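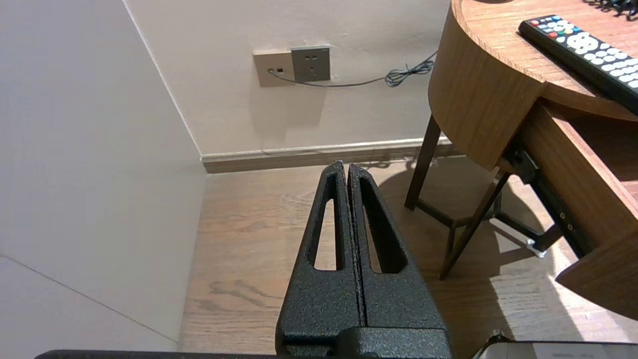

Why Does a Bedside Phone Have a Curly Cord?

Most people carry a phone in a pocket. But in many hotel rooms, and in some homes, there is another kind of phone on the table by the bed. It is bigger, it stays where it is, and it has a cord that looks like a spring. It is called a corded phone, or a landline phone.

The parts of a corded phone

The part you pick up is the handset. It has a small speaker at one end, which you hold to your ear, and a microphone at the other end, which you talk into.

The part that stays on the table is the base. The base has the keypad, where you press the number you want to call. It also has a long shallow place for the handset to rest in. That place is called the cradle.

Hidden in the cradle is a switch. When the handset is lying down, its weight holds the switch in and the phone is "hung up." When you lift the handset, the switch pops out and you hear a steady hum. The hum is called the dial tone. It means the phone is ready for you to press a number.

People say "hang up" because very old phones were fixed to the wall, and the earpiece hung from a hook on the side.

Two cords, two jobs

A corded phone has two cords, and they do different jobs.

The first goes from the handset to the base. This is the curly one. It carries your voice from the microphone to the base and brings the other person's voice back to the speaker.

The second goes from the base to the wall. It is usually straight. It plugs into a small opening called a phone jack. Behind the jack are wires that run through the wall, out of the building, and on to the telephone company.

A phone jack is not the same as a power outlet. Power outlets are for lamps, chargers, and other things that need a lot of electricity. Never push anything into an outlet or a jack to see what happens. If something needs to be plugged in, ask an adult.

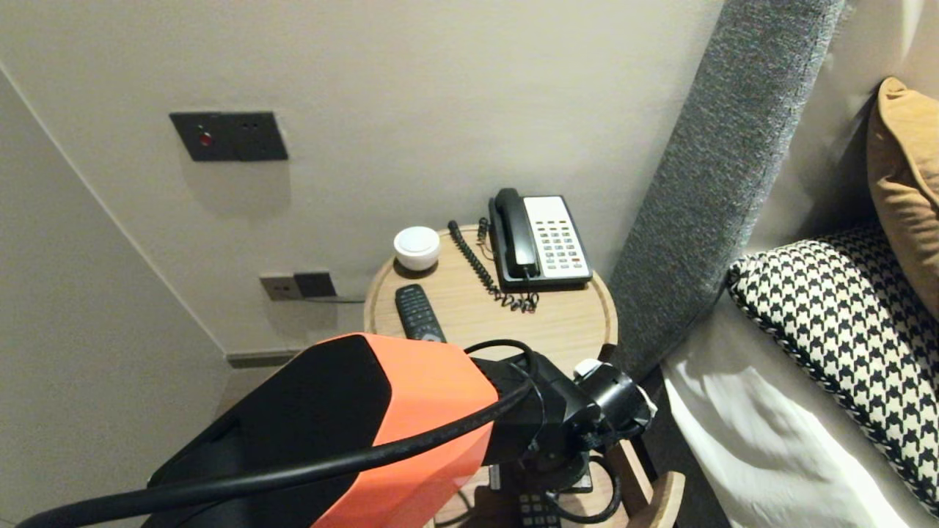
Why is the handset cord curly?

A curly cord can stretch when you pull it and shrink when you let go. A straight cord long enough to reach your ear would lie around in a big loop the rest of the time, and somebody would catch a sleeve on it.

The curls are made at the factory. The wires are covered in soft plastic, and the cord is wound tightly around a metal rod. Then it is heated. When it cools, the plastic keeps the shape of the rod, and the rod is pulled out. After that the cord will always try to go back to being a spiral.

How cords get tangled

Each time you pick up the handset, you may turn it a little in your hand. You may move it from one ear to the other. Then you put it back down, and the turn stays in the cord. One turn does very little. After many calls there are a lot of turns, and the cord starts to wrap around itself in bunches.

Hideaki Ueda looks after the rooms at a small hotel called the Todelov. It has 131 rooms, with a phone by every bed. He fixes the cords when he checks the rooms, and his way works at home too:

1. Make sure no one is using the phone.
2. Pick up the handset and hold the cord near the middle.
3. Let the handset hang down toward the floor without touching it.
4. Wait while it spins. It will slow down and stop.
5. Put the handset back in the cradle.

If the cord is very knotted, you can unplug it from the handset first. There is a small plastic clip to squeeze. Ask an adult to help, as the clip can snap off.

Where to put things on a small table
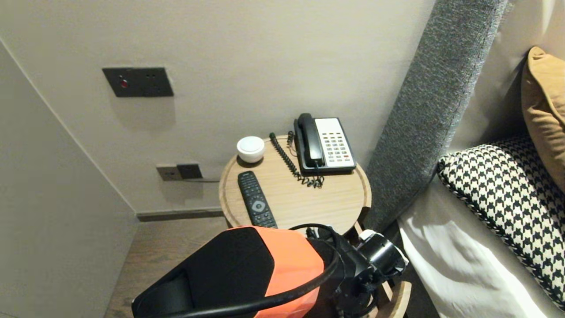
A bedside table is small, and a phone takes up a good part of it. The phone should go where a person lying in bed can reach it without sitting all the way up. Other things you use at night, such as a remote control, can go near it, but they should not be on top of the cord. If the cord is under something heavy and you pull on the handset, both of them can end up on the floor.

Keep drinks away from the phone. Water can get between the keys and stop them from working. A table with a raised rim will keep a pencil from rolling off, but it will not keep a spill away from the phone.

The cord that goes to the wall should run behind the table, where feet can't catch it.

Try it yourself

You can make a curly cord with a pipe cleaner and a pencil. Wind the pipe cleaner around the pencil with the turns close together, then slide the pencil out. Pull the ends gently and let go. Now twist one end a few times and push the ends toward each other. You should see it start to bunch up. 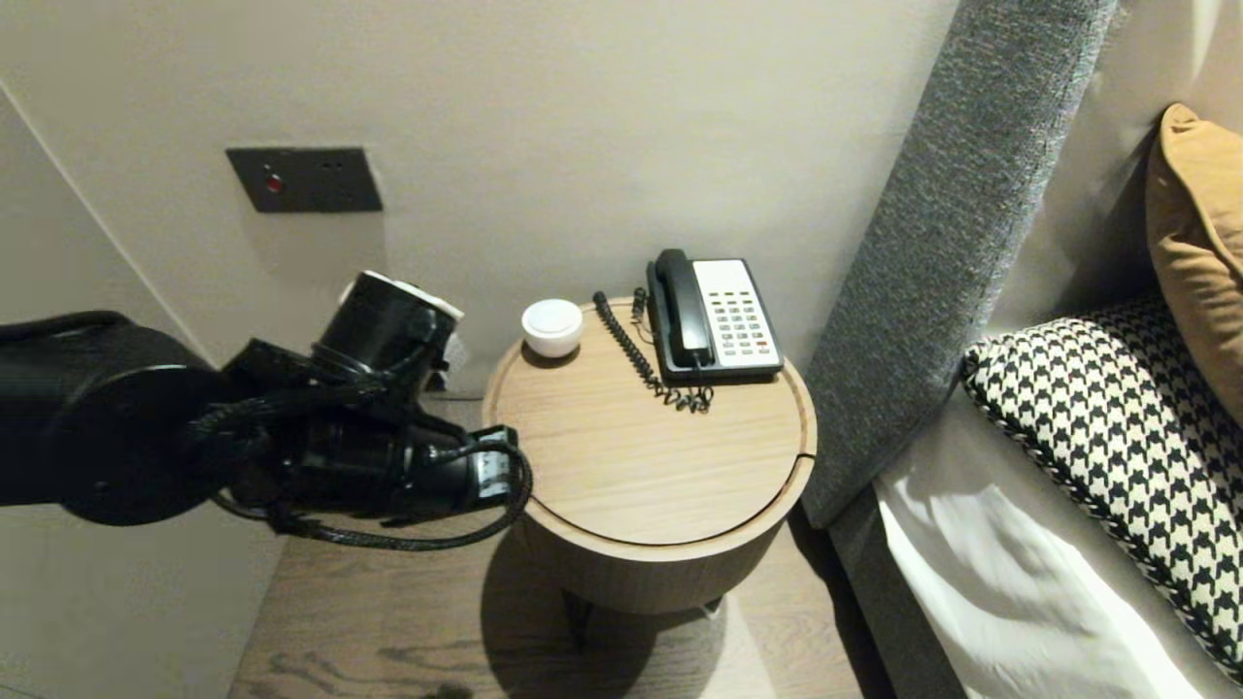 A corded phone on a round bedside table.

Words to know

Handset: the part of the phone you hold.
Cradle: the place where the handset rests.
Keypad: the group of buttons you press to call a number.
Dial tone: the hum that means the phone is ready.
Jack: the opening in the wall where the phone cord plugs in.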